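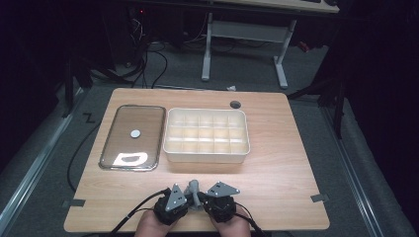

Sorting with Rhiannon

Monday, August 16, 2021

Rhiannon Gittins sorts buttons. Coins too, beads, odd washers, the bits out of the bottom of sewing boxes when a house gets cleared. She's done it for the Purkbridge charity shop since May and the shelf of mixed jars is nearly gone, which if you ever saw that shelf is saying something.

I caught her between jobs so this is shorter than I wanted. Kettle on, no milk.

First question, where do you start. "With nothing in the box," she says. "Every time. If there's three left over from last week in one of the corners you'll end up building round them and it's wrong from the off."

The box she means is the plain sort, open top, off-white, five compartments one way and three the other. No lid. She had one with a lid and took it back. "You open it, you shut it, you open it. Then you knock it. I want to drop things in without thinking."

And a clear tray next to it. Everything goes in the tray first, a handful at a time, never the whole jar. Why clear? "Because my old one was brown and so are half the buttons." She laughs. "I put it on the table and I can see the lot. Shallow as well, so you can slide a thing up the side with one finger. White ones are the worst. A flat white button under a strong light, you'd think it was the light."

She tips, spreads, picks. Size before colour. I said I'd have gone colour first and got a look.

"Everyone says colour. Then you've got fifteen colours and a box full, and the big coat ones are sat on top of the tiny shirt ones and you can't get at them. Size, then holes, then colour if you can be bothered. Mostly I can't."

A jar of 500 takes her a morning. The biggest she's had was 1414, counted because the family asked, and it went over 2 days. Hywel Ellis, who runs the shop, wanted it done in one. "Hywel can come and do it then."

Does she mind what table? She does. Pale, flat, room for both things side by side and her elbows. Carpet underneath, "becuase on a hard floor they roll to next week". The hole at the back of a desk for the cables is the enemy. She lost a nice glass one down one at her sister's and now keeps everything well to the front.

What about the ones that don't match anything. Long pause here. "One compartment. Only one. When it's full you stop and look at it properly, and there's usually a set in there you've missed." She found 6 matching blazer buttons that way, brass, little anchors. Sioned Prothero bought them the same afternoon for her lad's jacket.

I asked if she keeps any herself. A few. She wouldn't say how many and I had a bus to get.

Jars and tins can be left at the shop counter, labelled if posible. No pins please, Rhiannon says, she has found enough of them with her thumb.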